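3.2 Collection of folding demonstrations

Demonstrations were recorded in occupied homes with the Sitico hand-held gripper, a two-finger tool with a single wide-angle camera mounted behind the jaws. Operators were given a garment category and a target state, but no script for the order of folds. Each was asked to work on whatever surface the household would normally use - a bed, a sofa or a table - and to leave the rest of the room as it was.

We gathered 2000 recordings in this way. Those with lost tracking or an unfinished fold were discarded, and 200 of the remainder were set aside for testing. No home appears in both the training and test sets. Labels for grasp and release were added by hand, following the scheme of Andrade (see Section 2). 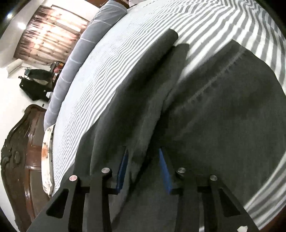

Figure 4. Dark garment on a striped bed sheet, with the jaws of the gripper open.

Segmentation of the cloth was the main source of label error. The Ternley baseline relies on edges and tends to place the garment boundary on any strong line nearby. Striped bedding, as in Figure 4, supplies many such lines, and they bend where the sheet is rumpled. Folds within dark cloth give much weaker contrast - annotators were therefore told to mark the outer contour first and inner creases only where they agreed.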